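My father's watch stopped on a Monday, in the middle of my breakfast. It is an old Timex with a hand-wound movement, and he wore it for all the years he worked at the harbor. After he died it came to me in an envelope, together with his glasses and one key which fits no door in our house.

I have never been a person for watches. But I had gotten used to winding this one before my coffee, 20 small turns, and when the hands did not move I felt worse than I expected. 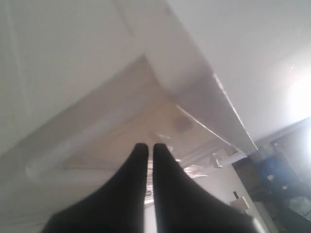

The first shop told me it was cheaper to buy a new one. The second shop, Ketilsson, is on the hill behind the bus station, and the man there opened the back while I was still explaining. He looked for a long time and then said only "dirt." I liked him for this. He wanted to keep it until April, and I said yes before I asked for the price.

In the meantime I bought a cheap watch called an Oter, with a battery. It keeps better time than my father's ever did. Still, I caught myself in the mornings reaching for the crown and turning it with two fingers, although on this watch it does nothing but set the hands.

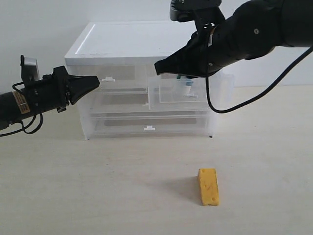 I wrote about this to Eamon Sheehan, who was my neighbor when I lived in Ukden. He answered with a long letter, mostly about his roof, but at the end he asked if my father used to wind it in the morning or at night. I had to think. It was at night – I can remember the sound from the hallway, after the radio was turned off. So I had been doing it at the wrong end of the day for five years, and the watch had not complained.

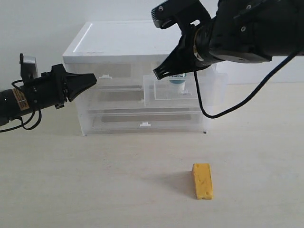
It is back now. The repair cost more than the Oter, and the man at Ketilsson's put in a new mainspring but left the scratched glass, as I had asked him. It loses two minutes a day. He offered to adjust this if I bring it in again, and maybe I will do it after the summer. For now I correct it in the evening, when I wind it, and the Oter is in the drawer with the key.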